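Let the Neighbours Keep the Old Chairs

My name is Citlali Nava and I have lived in Brusau for nine years. I want to write about the Friday repair table in our library, because the town is now deciding if it will continue, and I think that the people who are deciding look at the wrong numbers.

The repair table is simple. On Friday, from four o'clock in the afternoon, you may bring a thing which is broken and sit down with somebody who knows a little more than you. It costs nothing. You must stay with your lamp or your coat while it is repaired. You can't leave it and go shopping. When I came the first time I found this rule unfriendly. I had a radio from my mother and I wanted only that it should play again.

The town report says that the table costs 1220 dollars in a year and that 87 objects were repaired in this time. Somebody has divided the one number by the other and found that for this money we could give each person a voucher for a new toaster. I have checked the division and it is correct. But I don't agree with the question.
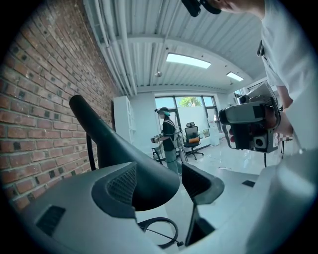 What a voucher does not buy

When Marisol Cárdenas opened my radio, she did not repair it at once. She gave me the screwdriver and asked me to take out the four screws of the back cover. I was 51 years old and I had never opened a radio. In my parents' house this was my father's work, and after that it was the work of the shop, and after that there was no shop any more. I took out the screws very slowly. Behind me an old man waited with a kettle and he did not complain.

The fault was one wire. Marisol showed me where it had come loose, and I held the lamp for her. I could not do the soldering that day, but I could do it in May, on another radio, for another person. This second repair is in the report as one object. The fact that I learned to do it is not in the report, and I don't know in which column one could write it.

A voucher would give me a new radio, probably a better one. I would carry it home alone and in five years I would carry it to the waste station, also alone.

There is a serious argument on the other side and I don't want to hide it. Karla Gallegos wrote in our local paper that many of the people at the table have enough money for a new kettle, and that the town should help those who have not. She is right that the table is full of people like me, who have a free Friday afternoon. A person who works until seven in the evening can't come at four. I would answer that one can change the hours. It is a weak answer if we don't really change them, so I ask here in public that we try one evening each month.
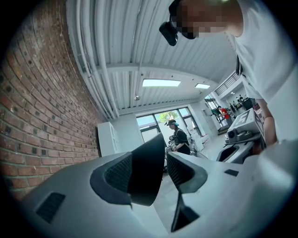

The second argument is about safety, and it is also not foolish. An electrical thing which is repaired badly can start a fire. For this reason the table does not accept microwave ovens, and each repaired plug is tested before it goes home. Fidelina Ríos, who worked for many years as an electrician, wrote the rules on one sheet of paper. I have seen her refuse a heater from a man who was quite angry. She was polite and she refused it again. In my opinion the town is safer with this conversation than with the same man alone in his kitchen, with the same heater and a roll of tape.

In my first country we had no word for a repair table, as every street had one person who could mend shoes and another who could mend pots. I don't want to make this time beautiful. We mended because we had to, and my mother would have been very happy with a new pot. But we knew who lived beside us. In my first two years in Brusau I knew the name of my dentist and the name of my bus driver. Now I greet perhaps twenty people on the way to the bakery, and most of them I know from their broken things.

The council will discuss the budget before summer. It has been proposed that the table should charge a fee, and I could accept a small one for people who can pay, with a jar and no list of names. I could also accept a smaller room. What I can't accept is that we count only the kettles. If the councillors would like to understand the cost, they are welcome to bring something which doesn't work and sit down with it for one hour. We begin at four, and it is good to bring the original screws if you still have them.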